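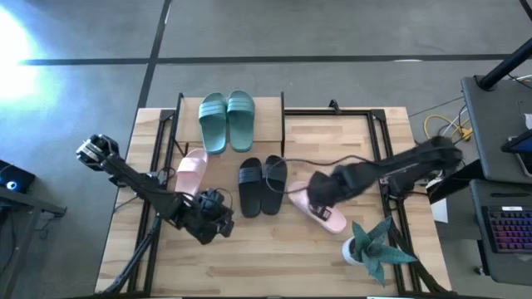 April, notebook, slides job cont. Shelf spec for the shoe display, Plulthorpe order. Three colorways of the same kind of slide out today, trying to settle how a pair should sit on a raised shelf so it reads from the aisle. Toes to the back wins for me. The teal pair up on the wood platform is set that way, side by side, and you get the whole strap plus the heel opening in one look. Toes forward hides the footbed. Josué disagrees, says customers want to see the front of the strap first. Will ask Naomi to break the tie.

Platform notes:
- height OK, don't raise it any more
- depth fine for one row, no chance of two
- sand front edge again!! caught my sleeve on it twice
- pair gap: straps close but not touching. Puffy straps want to lean on each other and then the whole pair creeps sideways

Lower level is harder. Pink and black together look good, pale next to dark, but they drift out of pairs the minute anyone handles them. One pink ends up left, the other way over right with the black pair between. That's exactly what the shop complained about on the last display. Options:

1. Shallow divider strip, 12 mm high, glued down. Cheap. Will look cheap too.
2. Routed recess per pair. Nicer but then it's locked to one size run, and Galli wants to use it for the kids sizes later.
3. Nothing, just leave more room between pairs. Josué's pick. Least work, wich I suspect is why.

Leaning to 1 in matching wood instead of the gray plastic. Trallard quoted 80 for the strips cut and sanded, need to check if that is per shelf or for the lot. Call before lunch.

Low view:

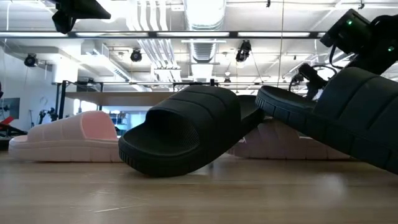

Black and pink slides, low angle. Note tread lugs along the sole edge.

Soles are chunkier than I had in my head. 12 mm strip probaly just disappears next to that, would need to go taller, but then it's a fence. Hmm. Also the notched edge will collect dust on an open shelf, Naomi brought that up last time and I waved it off. She was right. Add a wipe-down line to the care sheet.

Color: the pink goes nearly white at the sole on the pale wood. Strap still reads, sole gets lost. Black has no such trouble. Try a darker mat under the pink only? Or swap levels - teal down, pink up, with something dark behind. Try both before deciding.

Lelovham wants 200 units if the sample shelf is approved so the strip question has to be closed this week. No more new ideas after that (me included).

To do
- ring Trallard re the 80
- mock up strip in scrap, two heights
- dark mat test, pink
- Naomi on toes in / toes out
- size stickers: on the shelf edge or leave on the shoe? ask Galli
- 2 spare platforms still in the paint room, bring thm down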